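Shoe Sorting With Two Arms: Project Report
Gilbridge College, Applied Robotics Lab, spring term

1. What we set out to do

Our project was to get a two-arm station to sort slippers into matching pairs and set them down side by side, toes facing the same way. The course asked each team to pick a household task that a person can do without thinking and that would need both arms at least part of the time. Our first idea was folding napkins, but another team had already signed up for cloth, so we went with footwear.

We called the project Stikholm. The software that records the arms and replays the trained policy is a package from the department called Provilero, and we used it without changing much except the gripper limits and the reset routine.

2. The station

The station was already built when we got it. It has a wooden top, a black aluminum extrusion frame, and one arm on each side. We spent the first two weeks on calibration. The left arm had an offset at the wrist that made it close a little short of where it should, and we did not find it until we had thrown out a full afternoon of recordings. After that we ran the calibration script at the start of every session and wrote the result in the log.

The slippers were soft slides with a wide strap. We chose slides over sneakers because there are no laces and the strap gives the gripper something to pinch. The bad part is that a slide bends when you pick it up by the strap, and the heel swings down and drags on whatever is under it.

3. Collecting the data

We recorded 300 demonstrations. Each one started from a different layout. In the early ones we put the slippers down flat and well apart, and the arms learned that quickly. Then we made it harder. We stacked one slipper on top of another, turned them at odd angles, and leaned them against other objects so the sole was not flat on the wood. We also left things on the table that the arms were supposed to ignore.

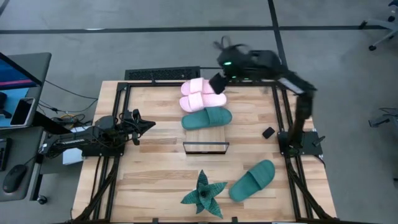

The stacked layouts took the longest to record. The operator has to take the top slipper off without pushing the lower one away, and if the finger goes in too deep it catches both straps. We agreed on a rule that the finger should come down from above the strap and stop before it reaches the sole. Demonstrations that broke the rule were marked and left out of training.

One arm often had nothing to do while the other was working. At first we let the operator park the idle arm anywhere. The policy then copied all of those parking spots and the arm wandered. For the second half of the data we kept the idle arm low on its own side, and the wandering mostly stopped.

4. Training

We trained on the lab computer overnight. Akl, the scheduling tool that all the teams share, gives each project one slot, so a failed run cost us a whole day. Our best model was trained for 2,000 epochs. A shorter run looked fine on the loss curve but the arms hesitated over the slippers and sometimes opened the gripper before reaching the table.

5. Results

With the slippers apart, the station made both pairs in most of our trials. With a stacked start it was much less reliable. We saw the same three problems again and again:

- The gripper took hold of both straps and lifted two slippers together.
- The slipper was put down in the right place but facing the wrong way.
- The arm let go too high and the slipper rolled onto its side.

The second problem is the one we would fix first. When we went back through the recordings we found that our operators had turned the slippers in the air in some demonstrations and on the table in others. The model seems to have learned a mix of the two and does neither one well.

6. What we would change

We would write down the rules for the operators before recording anything. Ours changed 3 times and the old data stayed in the set. We would also record more recoveries, where a slipper is dropped and picked up again, as we had hardly any of those and the arms did not know what to do after a drop.

The handoff from one arm to the other was in our proposal and we did not get to it. In the final version each arm only picks up what it can reach. The next team can use our recordings, which are in the shared project folder with the calibration logs.

Related reports
Two-Arm Napkin Folding: Final Report
Getting Started With Provilero
Booking Training Time in Akl
Gripper Pads: What Worked and What Wore Out
Project Proposal Template, Applied Robotics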